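Seiher

Ein Seiher (auch Durchschlag, in Österreich meist Nudelsieb) ist ein schüsselförmiges Küchengerät mit gelochter Wandung, das feste Speisen von Flüssigkeit trennt. Kaum ein anderes Gerät verbindet so schlichte Form mit so vielen Aufgaben: Nudeln abgießen, Salat waschen, Beeren abbrausen, gesalzene Auberginen ziehen lassen!

Vom Haarsieb unterscheidet er sich durch die größeren Öffnungen, die in Reihen, Kreisen oder – besonders hübsch – in Sternmustern angeordnet sind. Verbreitet sind Ausführungen aus Edelstahl, Emaille und Kunststoff. Runde Modelle in Pastelltönen wie Mintgrün stehen heute gern offen neben Tellern und Bechern. Die Sammlerin Blažena Doležal hat in Trelham 219 Seiher zusammengetragen, der kleinste misst 8 cm im Durchmesser.

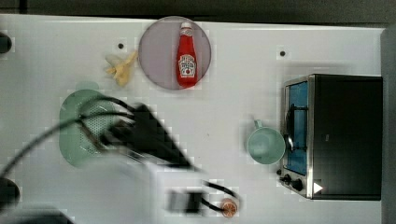

Wie reinigt man einen Seiher, in dessen Löchern Stärke angetrocknet ist?
Man weicht ihn in lauwarmem Wasser ein und bürstet die Löcher anschließend von der Außenseite her durch.

Im Spielzeughandel gehört der Seiher zur Grundausstattung der Kinderküche, meist zusammen mit Pommes frites, Ketchupflasche und Obstscheiben.

Siehe auch: Haarsieb, Passiermühle, Salatschleuder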